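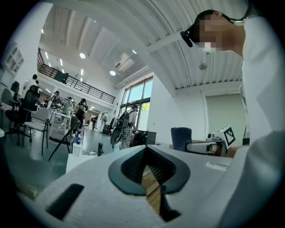 Main room at Harnby: ribbed ceiling, round lights, air-con up high, one of the navy chairs.

**Mar 8, 2019**

Second go at writing up the room, as my first lot of notes went home in Faustine's bag and she's not in until the week after next. Some of this is from memory, then, and the readings are from today.

Light first. I took the meter round after lunch with the room lights on and got 380 lux at the sitting end of the table, which is better than I'd have guessed (I had a tenner's worth of confidence that it would be under 300, luckily with nobody taking the bet). The white ceiling does a lot of the work. It bounces everything back down and you get hardly any hard shadow on the table, so small stuff is easy to see — lovely for sorting, soldering, reading faded part labels, all of it. The far end felt dimmer to me but I didn't write the number down before the meter's battery went, so I need to redo that one. AAA, two of them, I've put it on the shopping list.

Now the noise. I do like that ceiling, it's the nicest thing about the place, but it's a curve and it's hard and it throws your voice about. Armelle stood under the middle and read out the Grestudier delivery note in her normal voice while I walked away from her, and I could still follow every word from the door. Handy for shouting "tea", less so when two people are on separate calls! The ribs don't seem to break it up much, or not that I can hear. We tried a clap test as well and got a sort of quick flutter after each clap, worse standing up than sitting down. Armelle thinks hanging panels would fix it. I think hanging panels would look awful and collect dust, and we've agreed to try the cheap thing first, a big rug and the two felt screens from the Cikbridge office, and listen again.

NB for whoever orders the rug: get one with a short pile. Chair legs.

Air-con. It's asset 3599 on our list and the remote is in the top drawer with the tape, please put it back there. With the flap on its normal setting the cold comes down along the table and straight onto whoever has the chair facing the door. I sat there for an hour in a jumper and my hands were still cold. Tilted the flap up as far as it would go and it was much kinder, I suppose the air runs along the curve for a bit before it drops. It does take longer to cool the room that way. Almost 10 minutes before I noticed any difference, compared with straight away on the other setting. I'd take that over cold hands. Have left it tilted up, and if anyone changes it could they scribble here what they changed and when?

There's a tick from the casing just after it starts, three or four of them and then quiet. Beaudoin say that's the plastic moving as it cools down and is nothing to fret over. The job is logged with them under 3771 in case it gets louder. They also want to come and do the filter, and I've said any morning is fine as long as they bring their own steps, because ours are too short for that height and I'm not standing on a table for anyone.

Chairs. I'm keeping the navy upholstered ones. Faustine wanted to swap them for stools so that people could tuck them right under, and I see the point, but I did a full afternoon on one of each and my back had a clear opinion. The upholstery shows every bit of white fluff, mind. There's a lint roller on the hook now. The backs also want a bit more space behind them than we've been giving, I kept knocking mine when I got up to lean over the table, so I've shifted the table a hand's width towards the air-con wall and marked the new leg positions with green tape. Leave the tape down for now please, even if it looks scruffy, until we've lived with it for a week or so.

Odds and ends:

- The lights are all on one switch. Would be nice to have the door end separate. Asked, no answer yet.
- White shirts and sleeves come up very bright under that ceiling. If you're taking photos for the handbook and they look washed out, turn the exposure down a notch before blaming the lens.
- The old notes from December say the room "runs warm". It doesn't now, but it was a different heating timer then, so I wouldn't rely on them either way.
- Sockets: still waiting on the extra pair by the table. Extension lead is taped down meanwhile, step over it.

To do next time: dim end with the light meter, clap test again with the rug in, ring Harnby reception about the switch, get those notes back off Faustine and see if my first light readings were anything like today's.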